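March 13, 2020. Ikdale sim, planner branch

Reran the overnight batch with the new collision margins. 1629 episodes, 759 flagged "success". I don't believe the flag. The checker only asks whether the phone's center is inside the goal volume at one timestep, so a phone passing through on its way down would score the same as one that stays put.

Pulled renders from the batch and went through them by eye. Episode 1543 is the one I keep going back to: phone upright over the rear of the blue seat, gripper well off to the right by the table corner with nothing in the fingers. 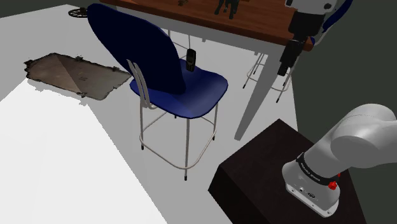
Min-kyu Yang thinks the checker is fine and the contact solver is the thing to fix, and wants the substeps doubled before anyone touches the scoring. Maybe. We doubled them in November and got a slower sim with the same arguments.

My plan for now:
- require the goal condition to hold for 8 consecutive steps
- log object velocity at the end of each episode
- leave the solver alone until both are in

Also unconvinced by the clearance numbers near the chairs. The planner reports a comfortable gap to the seat, but I can't tell which link it measures from, and the Powell config has no entry for anything mounted below the flange.

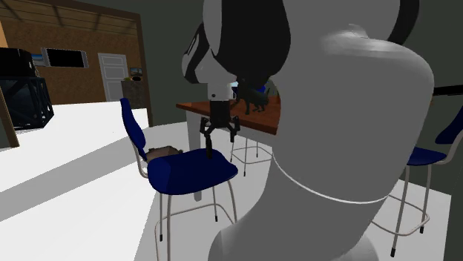 Gripper over the chair, fingers open. Black vertical piece overlaps the back edge of the seat in this view.

Need a depth check before I call it contact. Asked Lurdes Prata for the mesh list, no reply yet.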